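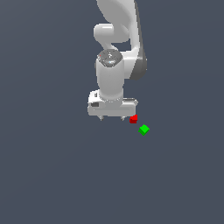

Fig. 13 - Slate-grey background, white arm, two small coloured cubes.

SECTION 2: PLACING AND FOCUSING THE PROJECTOR

Applies to the Wirnby home projector, both the shelf version and the ceiling version. Ceiling people - do Section 1 first (the Clamholm bracket), then come back here. Updated 31 Jan 2021, replaces the December sheet. Bin the old one, the lamp menu has moved.

Before you start

Screen or wall up already. Room as dark as you can get it. Lens cap off. Remote with fresh batteries, not the ones that came in the bag. Soft cloth. Tape measure.

2.1 Placing it

1. Put the projector on a flat shelf or table, square to the screen. Not angled. Angled can be fixed later in the menu but you lose sharpness in the corners.

2. Leave 15 cm clear at the back and both sides. The vents are on the left and they blow hot.

3. Line up the lens with the centre of the screen, left to right. Measure it, don't guess.

4. Height - lens level with the bottom edge of the picture you want. Ceiling version is the opposite, level with the top edge.

5. Plug the power in last. Wall socket, not a daisy chain of power boards.

CAUTION: Don't look into the lens when it's on. Kids and pets too. If you have to get at something in front of it, turn it off first.

CAUTION: Don't stand it on carpet, a bed or a cushion. Blocks the intake underneath.

2.2 First start

1. Hold the power button until the light goes from red to green. Takes a bit. Fan is loud at first, settles down.

2. Choose language. Choose country. Skip the network page for now, it's covered in Section 4.

3. When it asks Front or Rear, choose Front unless the projector is behind the screen. Ceiling version: Front Ceiling. If everything's upside down you picked the wrong one - Menu, Install, Position, change it there.

4. Press Menu, then Install, then Grid. White lines on black. Leave the grid up for the rest of this section.

Note: if the remote does nothing, enter pairing code 3593 with the side buttons. Same code for every unit. Changing it is in Section 4 too.

2.3 Size and focus

Size first, then focus. Always that order, zooming knocks the focus out.

1. Turn the outer ring (zoom) until the grid fills the screen. A little over the border is fine if your screen has a black edge.

2. Turn the inner ring (focus) slowly. Watch the lines in the middle, then check the corners. Go past sharp and come back to it.

3. Wait 15 minutes with the projector running. Lens warms up, focus drifts. Do step 2 again.

4. Still soft on one side only? Projector isn't square. Back to 2.1 step 3. Turning the ring more won't help.

Note: the rings are stiff on new units. Hold the body with you other hand so it doesn't creep along the shelf.

2.4 Keystone (straightening the sides)

Only if you need it. Moving the projector is better every time.

1. Screw the front feet up or down till the top line of the grid is level.

2. Menu, Install, Keystone. Up and down arrows until the side lines are parallel.

3. Stop at 13 in either direction. The menu lets you go further but text gets jagged.

4. Press OK to save. Pressing Back loses it.

Auto keystone is off from the factory. Leave it off on a shelf that gets bumped, it will re-adjust in the middle of your movie.

2.5 Brightness and colour

1. Turn Grid off. Play something you know well.

2. Menu, Picture, Mode. Cinema for a dark room, Day for curtains open. Vivid is too blue for most walls.

3. Brightness down until dark areas look dark, then up one or two clicks so you can still see detail in coats, hair etc.

4. Contrast up until bright clouds start to go flat, then back a click.

5. Leave Tint alone. Colour is personal. Painted wall insted of a screen - pick the closest wall shade under Picture, Surface.

Each input keeps its own settings. Do it again for the second input if you use one.

2.6 Turning off

Press power twice. Fan keeps going after the picture disappears. Let it stop by itself before you pull the plug or put the cap on.

CAUTION: Pulling the plug early shortens lamp life and isn't covered by the warranty.

Questions on this section to Aicha Metwally at the Langat service desk. Bracket questions go to Clamholm direct. Section 3 is sound.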